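3.2 Wear and transfer of pressed powder eyeshadow

Pressed powder shades were assessed for colour payoff, fallout and crease formation. Ten shades were taken from the Fivora range, 6 of them shimmer and the remainder matt. All were bought over the counter in February and kept sealed until use. Each shade was applied to the upper lid with a flat synthetic brush, first on bare skin and then, on a separate visit, over the Hiltwood eye primer. The same brush load was used throughout, and the brush was washed and dried between shades.

Colour payoff was scored on a scale of 0 to 100 against a printed grey card, following the procedure set out by Kanagaratnam for cream blusher. Fallout was collected on a strip of clear tape placed along the cheekbone before application. Creasing was judged by eye at 3 hours and again at 6 hours, in the same chair and under the same lamp.
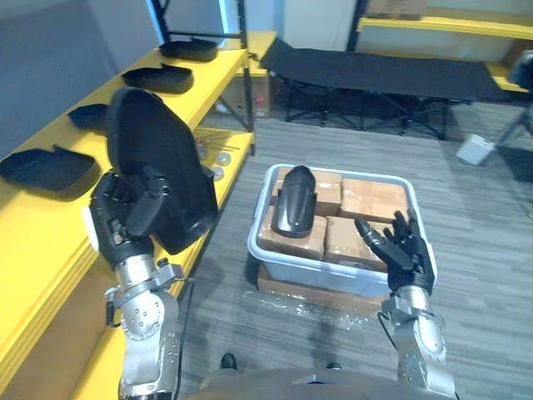
3.3 Effect of primer on shimmer shades

Shimmer shades behaved differently from matt shades in one main respect. On bare skin the larger sparkle particles moved away from the base colour as the lid folded, leaving a dull line in the socket with loose glitter on either side of it. Over primer the line was narrower and formed later. The base colour itself scored slightly higher over primer, but the gain was small compared with the spread between participants, and we do not treat it as a finding.

Matt shades gained little from primer at the 3 hour check. At 6 hours the darker matt shades were visibly patchy on bare skin and less so over primer. The two palest matt shades could not be scored for creasing on several participants, as the colour was too close to that of the lid. These readings were left blank in the table and were not replaced with estimates.
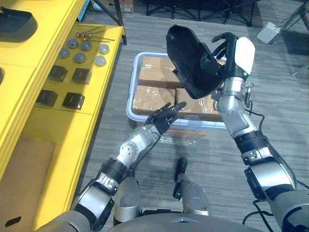
Figure 4. Photograph: Kako. Reproduced with permission.

Fallout was heaviest during blending and fell off sharply once the brush was lifted. Tapping the handle before application reduced the amount caught on the tape for all shimmer shades. Applying the same shades with a damp brush reduced it further, although damp application darkened the colour and made the edge of the shadow harder to soften. For this reason the damp results are reported apart from the dry results and the two sets should not be pooled.

Removal was tested with a plain micellar water and a cotton pad held on the closed lid for 10 seconds. Primer made removal slower for every shade. A second pad was needed for the darker matts, and traces of sparkle remained at the lash line with most of the shimmers. No participant reported stinging. One reported watering of the eye after a shimmer shade was applied dry, and that visit was stopped and excluded.

A point raised during review concerned the order of the visits, and is dealt with in the form in which it was put.
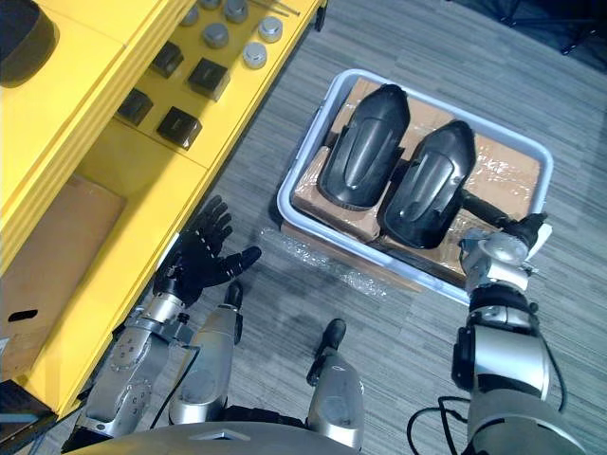 Could the better wear over primer be due to participants touching their eyes less on the second visit?
Participants were asked to note each time they rubbed or touched the lid, and the notes showed no clear difference between the two visits. The notes depend on memory, so a small effect cannot be ruled out. A later trial should put primer on one eye only, with the side chosen at random, so that both conditions share the same visit.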